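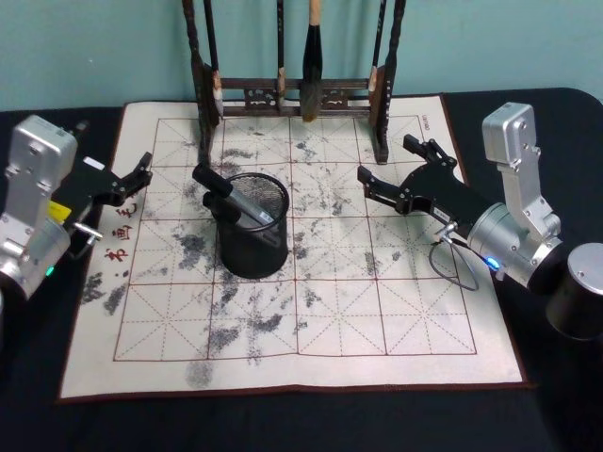 Both arms over the practice mat, grippers open, pen holder between them.

Right gripper drops out partway through pick from pen holder

trasdale_bench
Two-arm setup, task is to take the marker out of the mesh cup and hold it over the grid. Left arm is fine. The right gripper loses comms on long reaches to the left, opens, and lets go of the marker. It has happened 9 times in 70 runs, always with the wrist rolled past 37 degrees. The log shows a bus timeout and then a reconnect. Power supply is a Stodier unit and has been swapped, no change. Firmware is the same on both arms. Is this a driver fault or should I be looking at the hardware?

solheim4
Hardware. If it follows the wrist angle, suspect the cable before the driver. Yours hangs in a loop from the side of the gripper down onto the mat, so it can drag or catch when the arm moves across. Power down, reseat the connector at the gripper end, then flex the cable by hand with a meter on each conductor. Replace it if any reading jumps. Clip the new one along the forearm with enough slack for full roll and keep it off the work surface.
Separately, opening on a lost connection is a poor default with anything heavier than a marker. In Ustent it's under the gripper fault settings. Change it to hold position, and check that your e-stop still releases the jaws the way you expect.

greyport
Had the same thing, reinstalled the driver and it went away for a while. Came back in February. Never found out why.

trasdale_bench
One conductor goes open when bent near the plug. New cable ordered. Fault action is now set to hold.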